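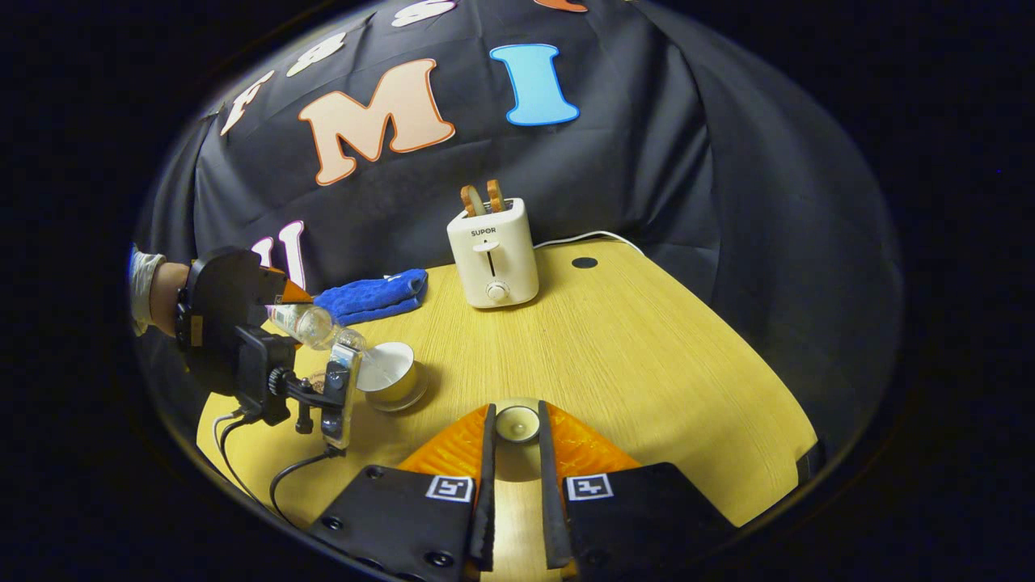 撰稿:Ivone Queiroz(早餐角项目协调人)
呈送:Vlastimil Hájek
日期:27/05/2020

Hájek先生,您好!

先谢谢您四月份那封长长的回信,我们几个人轮流看了好几遍,里面提的意见大部分都已经落实了,剩下的两条我放在后面慢慢跟您说。这份报告写得有点晚,也写得有点长,请您泡杯茶再看。

先说早餐角本身。Plesov活动室靠里的那一块,上次您来的时候还堆着折叠椅和旧画架,现在已经整理出来,正式给“自己做早餐”这门课用了。浅色的木桌沿用原来的,没有另外买,省下的钱挪到了布置上。桌子后面挂了黑色的布,上面贴了大大的彩色字母,桃色的M配橙色的边,天蓝色的I配深蓝的边,还有几个白色的。选颜色的时候Elaheh Fallahi和我争了半个下午,她嫌黑底太沉,我觉得黑底才衬得出字母来,最后字母一贴上去,她自己先笑了,说那就这样吧!来上课的学员年纪差得很大,倒是都喜欢这面布,休息的时候总有人站在前面拼自己的名字。

桌上的东西我们有意放得很少。一台苏泊尔的双槽烤面包机,一条宝蓝色的毛巾,再加上饮水,基本就是一节入门课的全部家当了。您在信里问过,为什么不干脆配齐电水壶、煎锅和搅拌机。我们试过一次东西摆得满满的课,学员光是挪来挪去就花掉了不少时间,真正动手的时间反而少了。现在这样,两片面包放进去,压下拨杆,等它弹起来,再看看颜色合不合自己的口味,一个人从头到尾都能自己来。喜欢浅一点的、喜欢焦黄一点的,各有各的道理,Njål Viklund带课的时候还专门让大家为这个讨论了一轮,热闹得很。

电源线的走法也照您的意见改过了。烤面包机的线从后面沿着桌子里侧走,前面留给手和盘子。第二节课的讲义里加了一段关于用电的提醒,由Romana Brabec执笔,她写得比我仔细多了,连手没擦干不要碰插头都画了小图。

再说说毛巾和水瓶,听起来是小事,可是报告里不写我又觉得对不起大家。毛巾固定用宝蓝色这一种,叠好放在桌上,谁洒了水谁就顺手拿来擦,擦完再叠回去。起先总有人把毛巾团成一团就走,后来Njål在开课前加了一个叠毛巾的小练习,现在好多了,虽然还谈不上整齐。

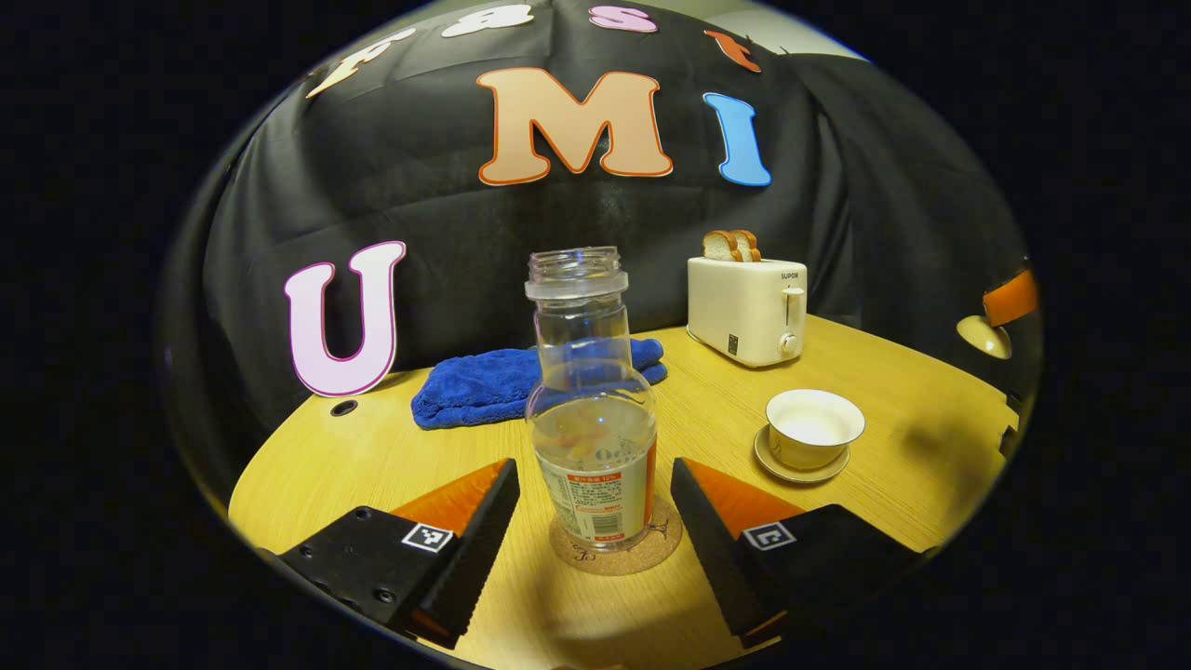
喝水用的是透明的塑料瓶,下面垫一块圆的软木杯垫,免得在木头桌面上留下水印。拧瓶盖这个动作,对有几位年长的学员来说并不轻松,所以我们把“开瓶、倒水、盖回去”也单独列成了一个练习,排在烤面包前面。有一位阿姨跟我说,她在家里都是等女儿回来才开瓶的,听了心里真是又酸又暖。

关于经费,这一阶段花在教具上的比预想的少,参考材料的印刷费则比预想的多,两边相抵,目前还有1,383元没有动用。我想请您同意,从中拨出200元添置杯垫和替换用的毛巾,余下的留给下一阶段。明细表由Romana整理,会另外寄到Udance办公室,单据都贴在后面。

还有两条没有落实的意见。一条是把课程搬一部分到Zarnby去,那边的房间我们看过,光线很好,只是桌子偏高,坐着操作不太方便,正在等对方答复能不能换。另一条是给每位学员做一本自己的记录册,样稿已经有了,Elaheh还想再改改封面,我就由着她了。

下一阶段计划上6节课,内容从烤面包往后延伸到抹酱、切水果和收拾桌面。收拾桌面这部分我个人最看重,吃完之后把面包屑扫干净,把毛巾叠好,把瓶盖拧回去,这些我们平时做得太习惯了,容易忘记它们也是要学的。

您要是方便,欢迎哪天早上过来坐坐,面包管够,果酱是Njål自己熬的,稍微有点甜。记录册的样稿我也留了一本给您,等您来的时候当面翻。

祝好!
Ivone Queiroz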